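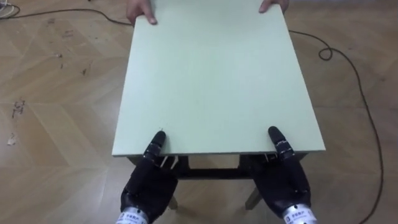

Holzer (2017), a thread

1/ Finally watched Holzer last night after having it on my list since July. It's a submarine thriller, except the submarine never leaves the dock, and I was so sure I was going to hate that. I watched it twice!

2/ Setup is simple. Five crew members are doing an overnight inspection, a hatch jams, the harbor starts flooding and the guy on the radio (Ilir Hoxha) keeps telling them help is on the way. You can guess how much help is on the way.

3/ Hoxha is so good in this. He's alone in a booth for his whole part, talking into a handset and eating crackers, and I could have watched a full movie of just him. There's a bit where he mutes the line and just sits there breathing. Chills.

4/ The rest of the cast is fine? The captain shouts a lot. The young engineer gets one great speech about her hometown, Grilmont, and then the script forgets about her for what felt like half an hour.

5/ My big complaint is the length. It runs 169 minutes. I love a slow burn, but we do not need three separate scenes of people reading the same pressure gauge. Cut those and the trip to the mainland and you've got a really tight little movie.

6/ The flooding looks great though. Lots of real water sloshing around, hardly any computer stuff that I could spot, and the sound is nasty in the best way (creaks, drips, that low groan every time the hull shifts). Headphones if you have them.

7/ Someone asked how it compares to Lurken, same director, earlier movie. Lurken is meaner and has the better ending. Holzer has better acting. If you only have one evening I'd still go Lurken, sorry to the Holzer people.

8/ Oh and the ending, no spoilers, but I have questions about the second flashlight. Who was holding it?? Went back over that part with the subtitles on and I still don't know.

9/ Anyway it's almost a four out of five for me. Trorkwood is next, the one with the lighthouse. Please don't tell me anything about the dog.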